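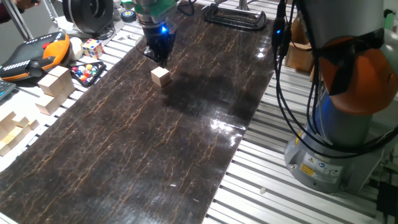
Resealing every April is a waste of product, one reader writes in response to the last issue, and the water test should decide the matter each time. The same reader asks why our care sheet still gives a fixed interval when the fabricator's own sheet does not.

The fixed interval is in the care sheet for recordkeeping. Building managers asked for a date they could put on a schedule, and twelve months was short enough to cover kitchens with heavy use. For a single household the water test is the better guide, and the next revision of the sheet will say so. The revised text is summarized below.

Water test

Clean the surface with a neutral cleaner and leave it overnight. Put a spoonful of tap water in three places: next to the sink, next to the stove, and in a spot that gets little use. Wait 15 minutes and blot. If the stone under the water is darker than the stone next to it, water has gone in and the sealer at that spot is no longer doing its job. If there is no change, leave the surface alone and test again in six months.

On dark stone the change can be hard to see from above. Look from a low angle with a lamp on the far side. A dull ring with no darkening is an etch mark, and etching is a different problem. Sealer slows down staining. It does not stop acid from reacting with the polish, and a second coat of sealer will not bring the shine back.

Results from the Primanen apartments

The 157 kitchens at Primanen were fitted with polished marble by Rowlands and sealed on site with the Bunda penetrating sealer. They were tested by the method above one year after handover. Failures were concentrated at the sink, mostly in the strip between the faucet and the backsplash where water stands. Stove areas did better than expected. In the little-used spots the sealer held in nearly every unit, including units where the sink strip had failed completely.

Two points follow for maintenance. A failed sink strip does not mean that the whole top needs work. Spot sealing is acceptable with a penetrating product as long as the edge of the treated area is feathered and all residue is buffed off. Also, several of the worst sink strips were in units where a vinegar-based spray had been used daily. In those units the polish had been lost first, and the open surface then took up water faster. These tops were listed for honing and repolishing before any sealer goes on.

The test sheets are filed under job 2371 and can be requested through the office. They list the unit, the three test spots, and the result at each. Cleaning products are listed only where the resident supplied them, so the sheets should not be used to rank cleaners. 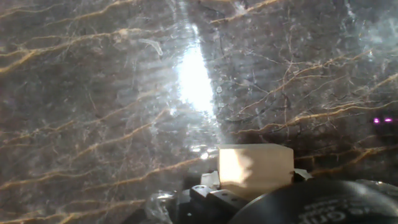

Applying sealer to a small area

Work at room temperature, out of direct sunlight. Shake the can, wet a folded cotton cloth, and wipe on a thin, even coat. Leave it for four minutes. Wipe off everything that has not soaked in, then buff with a second, dry cloth. Any sealer that dries on a polished face leaves a gray haze. The haze can be taken off by wiping with a little fresh sealer and buffing right away. Do not scrape it.

Keep the area dry for 24 hours, then repeat the water test. If it still fails, apply one more coat. A third coat on polished marble is rarely taken up and mostly ends up as haze.

The 510 g can of Bunda is enough for several spot treatments. Once opened it should be closed tightly and used within a year. Write the opening date on the lid.

Daily cleaning

Use a pH-neutral cleaner, diluted as the label says, and wipe dry. Gerkida stone wash is what we stock, but any neutral cleaner marked as safe for marble will do. Dish soap is fine now and then. Used every day it builds up a film that dulls the surface and is often mistaken for wear. If a top looks flat all over, strip the film before judging the polish.

Do not use vinegar, lemon, descaler, bleach, or powdered scrub. Hard water spots around a faucet base should be soaked with neutral cleaner under a damp cloth and lifted with a plastic scraper held flat.

Corrections to the last issue

The drying time before use was printed as two hours. That is the time before light objects can be set down. The time before contact with water is 24 hours. The reference to a wax topcoat should be deleted; wax is not recommended over the Bunda product.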